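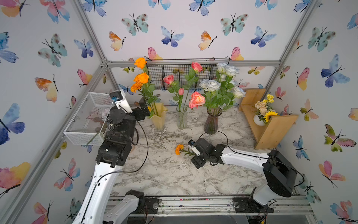

Butterfly-print wallpaper, blue and orange on white.

Lists > Drerkwood Schools Link > Archive > Meals and Storage

Print this message | E-mail this message

From: Janelle Sebastian
To: schools-link
Date: 10/28/26
Subject: Re: Porridge meal, storage at Parnham and the second delivery

Mark Anthony Tagle wrote:

> The Parnham preschool has asked whether we can move from one delivery
> a term to two. Their storeroom takes 30 bags if they are stacked flat
> and fewer if the door has to open fully. At the moment the whole
> term's meal arrives at once and the overflow goes in the classroom,
> behind the mats. The head teacher does not like this and I agree with
> her. Two questions. Can the link account stand a second transport
> charge? And does anyone object if the smaller school at Yap goes on
> the same run?
>
> Also, the scoop has gone missing again and they are measuring with a
> cup. I don't know the size of the cup.
>
> Mark

Mark,

Taking these in order.

Transport. The charge from Stiltico is 2150 per run, whatever the load, up to the capacity of the small lorry. It was fixed in January and holds until the end of the school year. A second run to Parnham alone would have to come out of the reserve. A shared run with Yap would not, as Yap already pays for its own and the two amounts can be combined. I have put the question to them in writing and asked for a reply before the order is placed. Please don't tell either school that it is settled.

The route matters. If the lorry goes to Yap first, it comes back past Parnham after the children have gone home and there is no one to sign. Parnham first, then Yap. The driver will need the gate code, which is not to go on this list.

Storage. Nothing edible should be kept in the classroom, overflow or otherwise. Until the second run is agreed, the surplus can stay at our end. We have room for 13 bags on the upper shelf at Drerkwood, off the floor and away from the outside wall. I would want them dated with marker on the short side, so that the date can be read without pulling the bag out. Last term's were marked on the flat face and we had to unstack the lot to find the oldest.

On the stacking itself: 30 flat is the figure for an empty storeroom. The old high chairs are still in there. Either they go or the figure is wrong. Could you measure the floor again with them in place and send me length and width? Height is not a problem.

Measuring. The cup is the part that worries me most. The portions on the menu sheet were worked out in level scoops, and the number of bags for the term was worked out from the portions. If the cup is larger, they will run short before the holidays — and we will not know why. Please ask them to fill the cup level, tip it into a bag, weigh it and repeat eight times, then send me the average. I will redo the sheet from that. I can also send two new scoops with the next visitor, one to be tied to the bin with string.

Water. You didn't mention it, but the menu sheet still says to mix with cold boiled water and the kitchen assistant told me at the last visit that she uses it warm. Warm is fine. It thickens faster and should be served straight away. I will change the wording when I do the portions.

Things I still need from you:

- floor measurements, with the high chairs in
- average weight of one cup
- number of children on the register at Parnham now, with the baby room listed separately
- name of the person who will sign for deliveries, and one other in case of absence

The register figure I have is from January and around eight children have started since then. I would rather not order on the old one.

If Yap say no, we fall back on a single run with the surplus held here, and someone drives it over at half term. I can do that once. I can't promise it as a regular thing.

Janelle

Print this message | E-mail this message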